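Ziltetcombe Neighbors Help Board
Home > Household > Sorting and storage

Old medicines from my aunt's cabinet, labels in Chinese. How to sort and store?

Posted by Yaa Ayaaba
Fri 21 August
Viewed 1383 times

Hello all. My aunt moved in with us in May and she brought with her one cardboard box full of medicines and bottles. Many of them she bought when she was living in Guangzhou, and the text on them is only in Chinese. She reads it a little, but her eyes are not good now and the letters are very small. I do not read it at all.

I would like to put the box in order. At this moment everything is together, cartons, bottles, loose leaflets, also a thermometer and old plasters. I started to take the things out on the table and I stopped at the first carton, because I did not know what I should look for. On it there are several headings in brackets, one number that begins with Z, and a temperature. 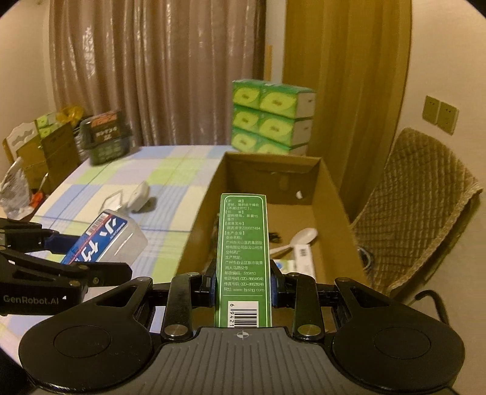
The green carton, with the open box behind it.

My questions are these. Which of the lines is the storage and which is the expiry date? Is the Z number important for something? And can I keep all of it in the bathroom cabinet, where there is space, or must it be in some cooler place? We have warm rooms on the south side, in summer it is not pleasant there.

I do not ask what to take or not to take, for this we have an appointment with the doctor. I only want to make order before it, so we do not arrive there with the whole box.

Thank you in advance for any advice.

Žydrūnas Koppel
Member, 1200 posts

Good evening, Yaa. I did the same work two years ago with the medicines of my father-in-law, who also lived long time in China, so I can tell you how I did it. I am not a pharmacist, please take it as advice from a neighbor.

First about the lines. The headings in brackets are the same on most of the Chinese cartons, so you need to learn only a few of them. Storage is 贮藏. Packaging is 包装. The approval number is 批准文号. The manufacturer is 生产企业 on many boxes. The line you want most is 有效期, this is how long the medicine is good, and it is often given in months. The date itself is usually stamped separately, on the small end flap or on another side, so turn the carton around. Look there for 生产日期 (date of production) and 有效期至 (good until). On the face which is in your photo I can see storage, packaging, approval number and manufacturer, so the stamped date you must search on the other sides.

The number with Z, on yours Z20027494, is the approval number. The letter Z means that it is registered as a traditional Chinese medicine. For sorting you can forget about it, but write it down for the doctor or the pharmacist, they can find with it what the product is. The website and telephone on the carton are from the maker.

About the temperature, I see 20℃ there. Bathroom is not a good choice in any case, from the shower it becomes warm and damp. We keep ours in the bedroom wardrobe on the north side, on a high shelf, in a plastic box with lid. Mine is a Larkavix, but any box is good if it closes well. Do not put things in the refrigerator unless the label asks for it. If you are not sure what the storage line says exactly, the pharmacist should read it.

How I sorted:

Everything out on the table, also from the bottom of the box.
One pile for things with a date still good, one for expired, one for which I could not find the date.
Each carton stays together with its own leaflet. Do not throw the cartons away to save space, because the strip inside often has no full information.
On every carton a paper sticker in English, with name and date in big letters. Your aunt will be happy for the big letters also.
Then a list on one sheet of paper, and this we took to the doctor together with the cartons.

The expired ones go to the pharmacy if yours takes them back. Ask before, not all of them do. Please do not pour anything in the sink.

For me it took one evening, and I had 9 cartons left at the end.

arain_garden
Member

just use the translate app on your phone, point the camera and it reads it. works ok on printed text, less ok on the stamped dates. bathroom is fine for plasters imo

Yaa Ayaaba
Original poster

Thank you both. Žydrūnas, I copied the characters on a paper and with them it goes much faster. The bottles I will do tomorrow. Do you know if liquids must stand upright in the storage box, or can they lie?

Žydrūnas Koppel

Upright, please. Mine was lying and the cap was not tight, and I had to wash the whole shelf.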